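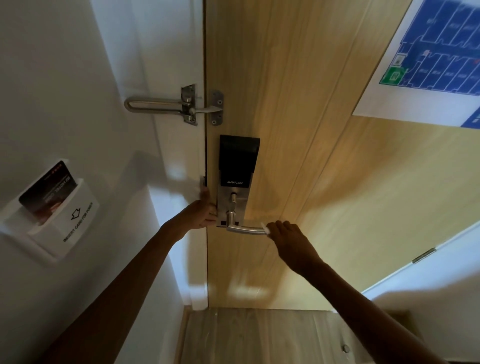 회사 소개

온다스홀름(Ondasholm)은 숙박 시설 객실에서 일하는 로봇을 설치하고 관리하는 회사입니다. 로봇 본체를 직접 만들지는 않습니다. 제조사에서 받은 팔과 이동 베이스, 카메라를 조립해 객실용 로봇 키비(Kivi) 한 대로 완성하고, 현장에 맞춰 설정한 뒤 운영 기간 내내 점검과 수리를 맡습니다.

대표 테운 메르턴스(Teun Mertens)는 객실 문 잠금장치를 설치하던 사람입니다. 공동 설립자 크리스토스 미하일리디스(Christos Michailidis)는 공장에서 로봇 팔을 정비했습니다. 두 사람은 겔스테드(Gelstead)의 작은 작업장에서 일을 시작했고, 본사는 지금도 같은 건물에 있습니다. 현재 관리하는 객실은 275개입니다.

키비가 하는 일

키비는 문을 열고 들어가 쓰레기통을 확인하고, 손이 닿는 면을 닦고, 소모품을 제자리에 놓습니다. 침구 정리와 욕실 청소는 하지 않습니다. 도입 상담 때 가장 많이 받는 질문이어서 먼저 적어 둡니다.

설치 순서

설치는 객실 문에서 시작합니다. 레버 손잡이의 높이와 돌아가는 각도, 문이 닫힐 때 걸리는 힘, 문틀과 문짝 사이의 틈을 잽니다. 안쪽에 도어 가드가 있으면 팔이 지나가는 경로를 따로 잡습니다. 같은 층, 같은 모델의 잠금장치라도 손잡이의 뻑뻑한 정도는 방마다 다릅니다. 그래서 대표 객실 하나만 재고 나머지에 값을 복사하는 방식은 쓰지 않습니다.

다음은 전원입니다. 카드를 꽂아야 전기가 들어오는 객실이 많습니다. 키비는 배터리로 움직이지만 조명이 꺼져 있으면 카메라가 손끝의 거리를 잘못 읽습니다. 입실 후 첫 동작을 카드 꽂기로 할지, 조명만 따로 제어할지는 시설 담당자와 정합니다.

카메라 보정은 실제 객실 조명 아래에서 합니다. 작업장에서 맞춘 값은 출고용일 뿐이고, 밝은 나무 바닥과 흰 벽이 함께 있는 방에서는 노출을 다시 잡아야 하는 경우가 대부분입니다. 간접 조명이 바닥 가까이 있는 방은 조명을 켠 상태와 끈 상태를 각각 저장합니다.

동작 설정에는 사람의 시범을 씁니다. 기술자가 객실에서 직접 손잡이를 돌리고, 카드를 다루고, 포장을 열어 보입니다. 한 동작은 보통 70회를 채웁니다. 물티슈처럼 포장이 부드러운 물건은 잡는 위치에 따라 모양이 변해서 시범을 더 길게 잡습니다. 뚜껑이 있는 제품은 뚜껑을 여는 동작과 내용물을 뽑는 동작을 나누어 기록합니다.

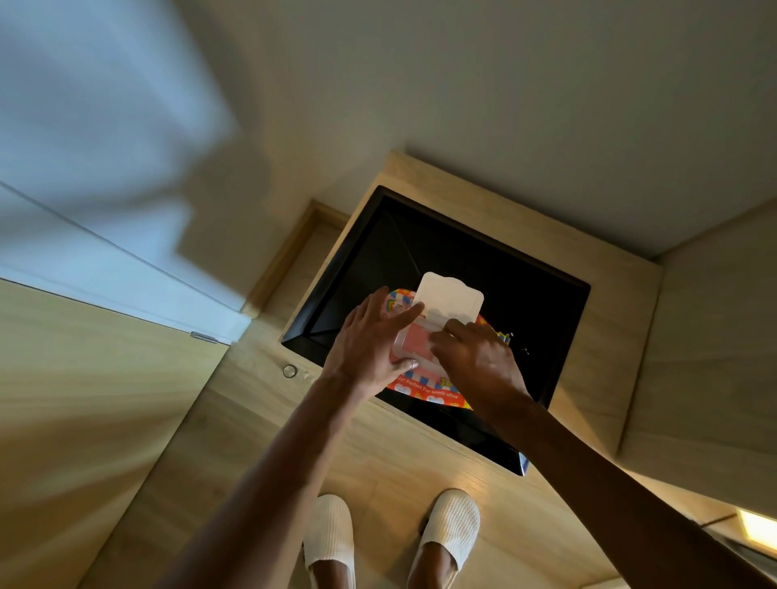 쓰레기통은 가구에 매립된 것과 바닥에 놓인 것을 구분해 설정합니다. 매립형은 위치가 움직이지 않아 다루기 쉬운 편이지만 입구 테두리에 빛이 반사되면 깊이 값이 튑니다. 검은색 통에서 이런 일이 잦고, 이때는 카메라 각도를 조금 낮춥니다. 바닥에 놓인 통은 매번 위치를 새로 찾도록 둡니다.

정기 점검

설치가 끝난 키비에는 담당 기술자가 한 명씩 배정됩니다. 담당자가 바뀌면 인수인계 점검을 함께 합니다. 점검 항목은 다음과 같습니다.

손끝 패드: 마모와 갈라짐을 보고, 세정제가 남아 있으면 마른 천으로 닦습니다. 한쪽만 닳았더라도 좌우를 같이 교체합니다.
손목 관절: 전원을 내리고 손으로 돌려 걸리는 구간이 있는지 확인합니다.
케이블: 팔꿈치 안쪽에서 꺾인 자국을 찾습니다. 피복이 하얗게 변했으면 갈아 끼웁니다.
카메라 렌즈: 극세사 천만 씁니다. 객실용 물티슈로 닦으면 막이 남습니다.
바퀴: 머리카락과 카펫 실을 걷어냅니다.
비상 정지 버튼: 매 점검마다 실제로 눌러 봅니다.

점검 기록은 종이와 전산으로 같이 남깁니다. 종이 기록지는 로봇 뒷면 수납함에 들어 있어서 시설 직원도 볼 수 있습니다. 부품을 교체했으면 빼낸 부품의 번호까지 적습니다.

고장이 났을 때

접수가 들어오면 먼저 로그를 받아 봅니다. 지난 2월에 정리한 수리 기록 71건 가운데 가장 많았던 원인은 손끝 패드였고, 그다음이 케이블이었습니다. 팔 자체의 고장은 드물었습니다. 패드와 케이블은 현장에서 바로 교체하고, 관절 감속기나 제어 보드는 겔스테드 작업장으로 가져옵니다. 그동안에는 대체 장비를 보냅니다.

수리를 마친 키비는 바로 객실에 들이지 않습니다. 작업장 안쪽에 객실 한 칸을 꾸며 둔 시험실이 있고, 문 열기부터 나오기까지 전체 동작을 통과해야 출고합니다. 손목이나 카메라를 건드린 경우에는 현장에서 보정을 한 번 더 합니다. 시험실의 잠금장치는 메르턴스가 직접 관리하며, 고객 시설에서 쓰는 모델로 수시로 바꿔 답니다.

함께 일하는 방식

저희 기술자는 설치와 수리를 모두 합니다. 자기가 설정한 로봇을 자기가 고치게 되므로 나사 하나를 조일 때도 나중에 풀 사람을 생각하게 됩니다. 신입 기술자는 처음에 미하일리디스와 함께 다니며 점검부터 배우고, 단독 설치는 그 뒤에 맡습니다. 로봇 경력이 없어도 지원할 수 있습니다. 지금 있는 직원 중에는 가구 시공과 승강기 정비를 하던 사람도 있습니다.

방문과 문의

시험실은 예약 후 견학할 수 있습니다. 도입을 검토 중이라면 객실 문의 잠금장치 모델명과 쓰레기통 종류를 미리 알려 주십시오. 도면이 있으면 함께 보내 주시면 됩니다. 견적은 현장 측정을 마친 뒤에 드립니다.

최종 수정일: 2024년 5월 30일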